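Projects > Student Reports > Automation at Work

Folding Station at the Skavport Laundry
Kazimiera Mazurek, April 21, 2020

The Skavport laundry handles uniforms and staff shirts for hotels. Before the change, 14 people folded by hand. I spoke with Jucélia Sales, the shift lead, and read 63 survey forms from the whole plant.

Folders now take turns at the robot table. They lay out shirts, step in when a fold goes wrong, and log the fault. Sales said wrists hurt less but the shift feels longer. Pay did not change. Two people moved to packing and one asked to move back. Most forms named training as the main problem.

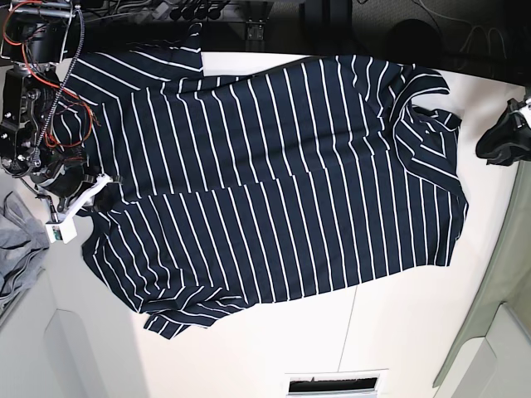

Fig. 1. Striped shirt on the table, with the white gripper pressing on the fabric.

Collars are still finished by hand.

272 views | 14 shares | 2 comments

Related reports
Self-checkout at Brandwood
Night sorting at Gudinley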